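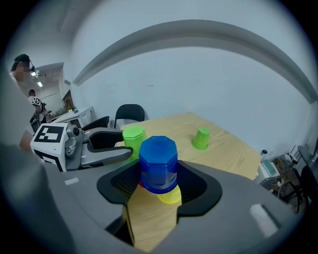 Figure 2. Cup task, wrist view from the right gripper. The left gripper is at the green cup.

Recording the Cup Task

Use this section when you collect two-handed examples of cup handling with the Grullar hand grippers. It assumes that both grippers are paired with the Basari recorder and that you have finished the calibration in the previous section.

Before you start

1. Clear the work table of everything except the cups for this task. Chairs may stay behind the table.

2. Check the marker faces on both grippers. Wipe off fingerprints with a dry cloth. Replace any face that is scratched or peeling.

3. Turn on the overhead lights and leave them at one setting for the whole session.

4. Set out the cups upside down, rim on the table. Use the mixed color set. Spread them so that each one can be reached without leaning over the table.

5. Open a new session in Naltent and enter the operator name, the table number and the task code. The task code for cups is 300.

Note: Glossy cups show reflections of the ceiling lights. This is normal and does not need to be corrected.

Recording an example

1. Hold one gripper in each hand with the fingers open. Stand where both hands can reach the middle of the table.

2. Press the button on the recorder and wait for the tone.

3. Bring the right gripper down over the first cup and close it until the cup does not slip.

4. Lift the cup, move it over the next one and lower it until it seats. Stacks may be built in any color order unless the session sheet says otherwise.

5. Use the left gripper to steady or bring in the next cup. Approach from the side with the finger pads level with the body of the cup, and keep your fingers off the marker cube.

6. When the last cup is on the stack, open both grippers, draw them back and hold still until you hear the second tone.

7. Put the cups back in new positions before the next example. Do not return them to the same spots each time.

Caution: Do not force a cup that is jammed in the cradle. Stop the recording, open the gripper fully and push the cup out from the rim by hand.

Caution: Keep your free fingers away from the closing parts of the gripper.

Mistakes during an example

If a cup tips over and you can pick it up with the grippers, do so and carry on. Naltent keeps these examples and they are useful for training. If you have to touch a cup with your bare hand, end the recording and mark it "hand contact." Marked examples are left out of the training set but are not deleted.

A short pause is fine. If you stop to talk to someone, end the recording and start again.

How many to collect

A full set for one table is 800 accepted examples. Split the work between operators so that the set does not show only one person's way of moving. The Segers reference set, which you can load to compare path lengths and grip timing, has 879.

After the session

1. Dock both grippers and wait for the upload light to go out.

2. In Naltent, play back the first and last examples. Look for a smeared lens, missing frames or a marker that was covered for most of the run.

3. Close the session. Error code 2 means the left and right recordings do not line up in time. Repeat the sync step and upload again.

Section maintained by Theophilus Ayaaba. Last revised July 2024.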